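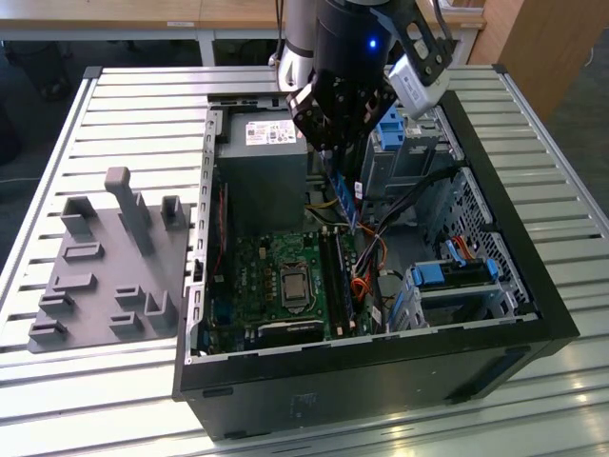

Blue memory module over the slots, case on its side.

Ticket: Rikaner league site, live scoring stuck
Opened July 2026. Priority high, draft is coming up.

Fantasy points frozen on all matchup pages. Box scores fine. Standings fine. Just the live totals. 21 leagues complaining so far, all on the Groltbridge feed.

Tried:
- cleared page cache, no change
- restarted scoring job, ran 2 minutes then hung
- swapped to backup feed (Astden), totals move but kickers show zero
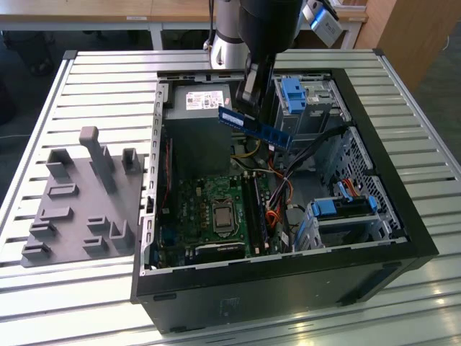 Log says job chokes on player row 115. It's Benítez. Accent in the name, feed sends it one way, our roster table has it another, no match, job just sits there. Same thing we had in May with the preseason import, thought that was fixd. Evidently only fixed for import.

Patched the name match in scoring too. Reran week from scratch, 2,000 rows, no hang. Kickers back on main feed.

Still open: two commissioners say their waiver order reset overnight. Seperate ticket pls, not touching it in this one.

Leaving on main feed. Will check totals again after the late game.
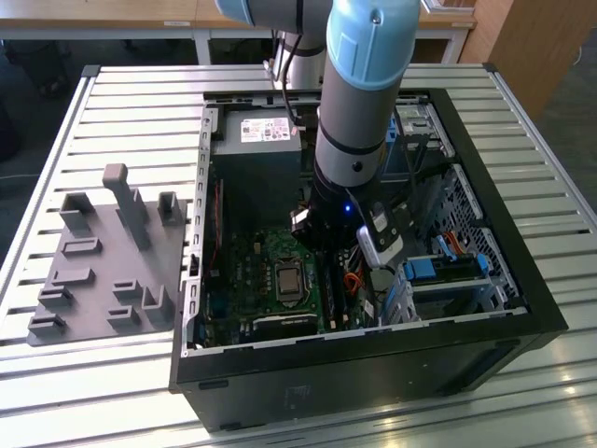
Open tower, gray power supply at upper left.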